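Ticket 449: Nistis wallet shows pending withdrawal after on-chain confirmation
Reported by: Finlay Drummond
Assigned to: Rory Haldane
Component: Tomby sync service

Withdrawal of 3,000 tokens to an external address. Explorer shows it confirmed. Wallet still lists it as pending and the balance is locked. 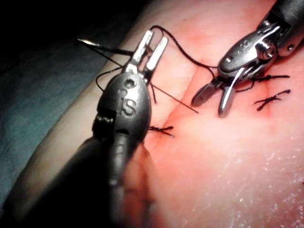

Restarting the app did not clear the state. Reinstalling from the seed phrase gave the same result on Android and desktop.

RH: Reproduced on the test network. Tomby stops polling after 8 blocks. The Bikero node reports finality at 10, so the final status is never read.
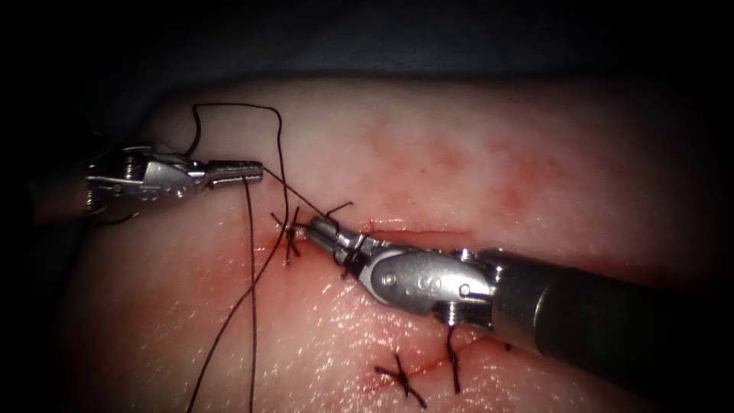
Last modified: December 2025

Workaround: Settings > Network > Rescan from height. Enter the block before the withdrawal. Do not resend the transaction. 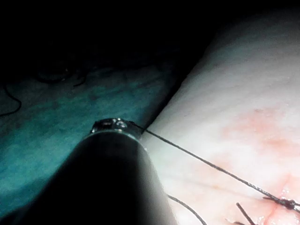
Thread drawn taut to a knot

FD: Rescan cleared the entry. Balance now correct. Fee still shown twice in history.

RH: Duplicate fee is a display error, moved to its own ticket. Polling limit is now read from the node config. 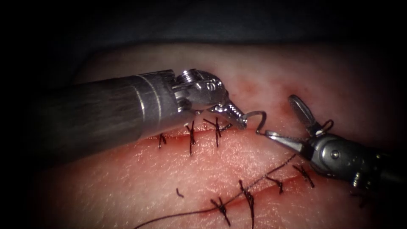 Curved needle held in the left jaw

Status: fixed in branch, awaiting release. Paterson build to be retested in February.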